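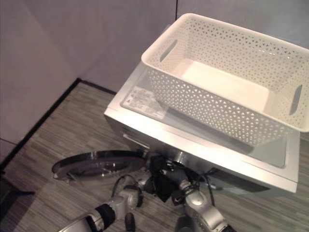

White basket on the washer, front loader in silver.

Hard water and a front loader, what are you all doing?
Posted by stimley_road, 3rd July

We moved to Uresby in the spring and the water is a lot harder than what we had before. The towels come out stiff and the dark clothes have a gray cast. I've been using the same liquid detergent I always used, same amount. The water company's letter lists us as "very hard" but doesn't say what to do about it. Do I need a softener or can I get by with something in the drum? I'd like to keep the cost under 200 if possible.

Reply from jisley_pete
Switch to powder. Liquid is weaker in hard water, at least in my experience. Go up one step on the dosing chart on the box. Most people dose for soft water and never look at the chart.

Reply from oldpipes
A whole house softener is the only real fix. Ours was close to 2,000 with the plumber and I would pay it again. The kettle is clean, the shower door is clean, and the towels are soft. You will save on detergent too.

Reply from jisley_pete
She said under 200.

Reply from oldpipes
I read it. I'm saying what works. People spend the same money in bits over a few years on tablets and vinegar.

Reply from marrow88
I don't agree that a softener is the only fix. We rent, so we can't touch the pipes. I use powder plus washing soda and run an empty hot cycle once a month. Towels are fine. They are not hotel towels but they are fine. Don't use fabric softener on them, it builds up and they stop soaking up water.

Reply from stimley_road
Thanks. What about vinegar in the rinse? My sister swears by it.

Reply from oldpipes
Not in a front loader. It can be hard on the rubber seal. Check your manual before you put any in.

Reply from marrow88
I did it for two years and the seal was OK, but I only used a little. Citric acid in the empty hot wash is what I do now, if your manual allows it. Don't mix either one with bleach.

Reply from stimley_road
The manual says nothing about vinegar one way or the other. I'll start with powder and smaller loads. I've been packing the drum pretty full, and the blacks look the worst of anything. 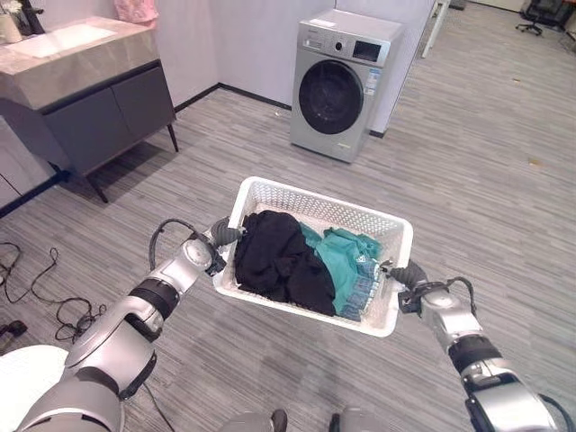 Yara Obeidat
Wash the blacks separately, inside out, on a short cool cycle with an extra rinse. The gray cast is often detergent that didn't rinse out, so before you dose up, try one load with the extra rinse and see if it changes. I'm over in Salameh and our water is as bad as yours.

Reply from jisley_pete
Could be residue. I'd still change to powder first.

Reply from stimley_road
I'll do the extra rinse this week and the powder when the bottle runs out. The softener can wait until September when we get the plumber in for the boiler.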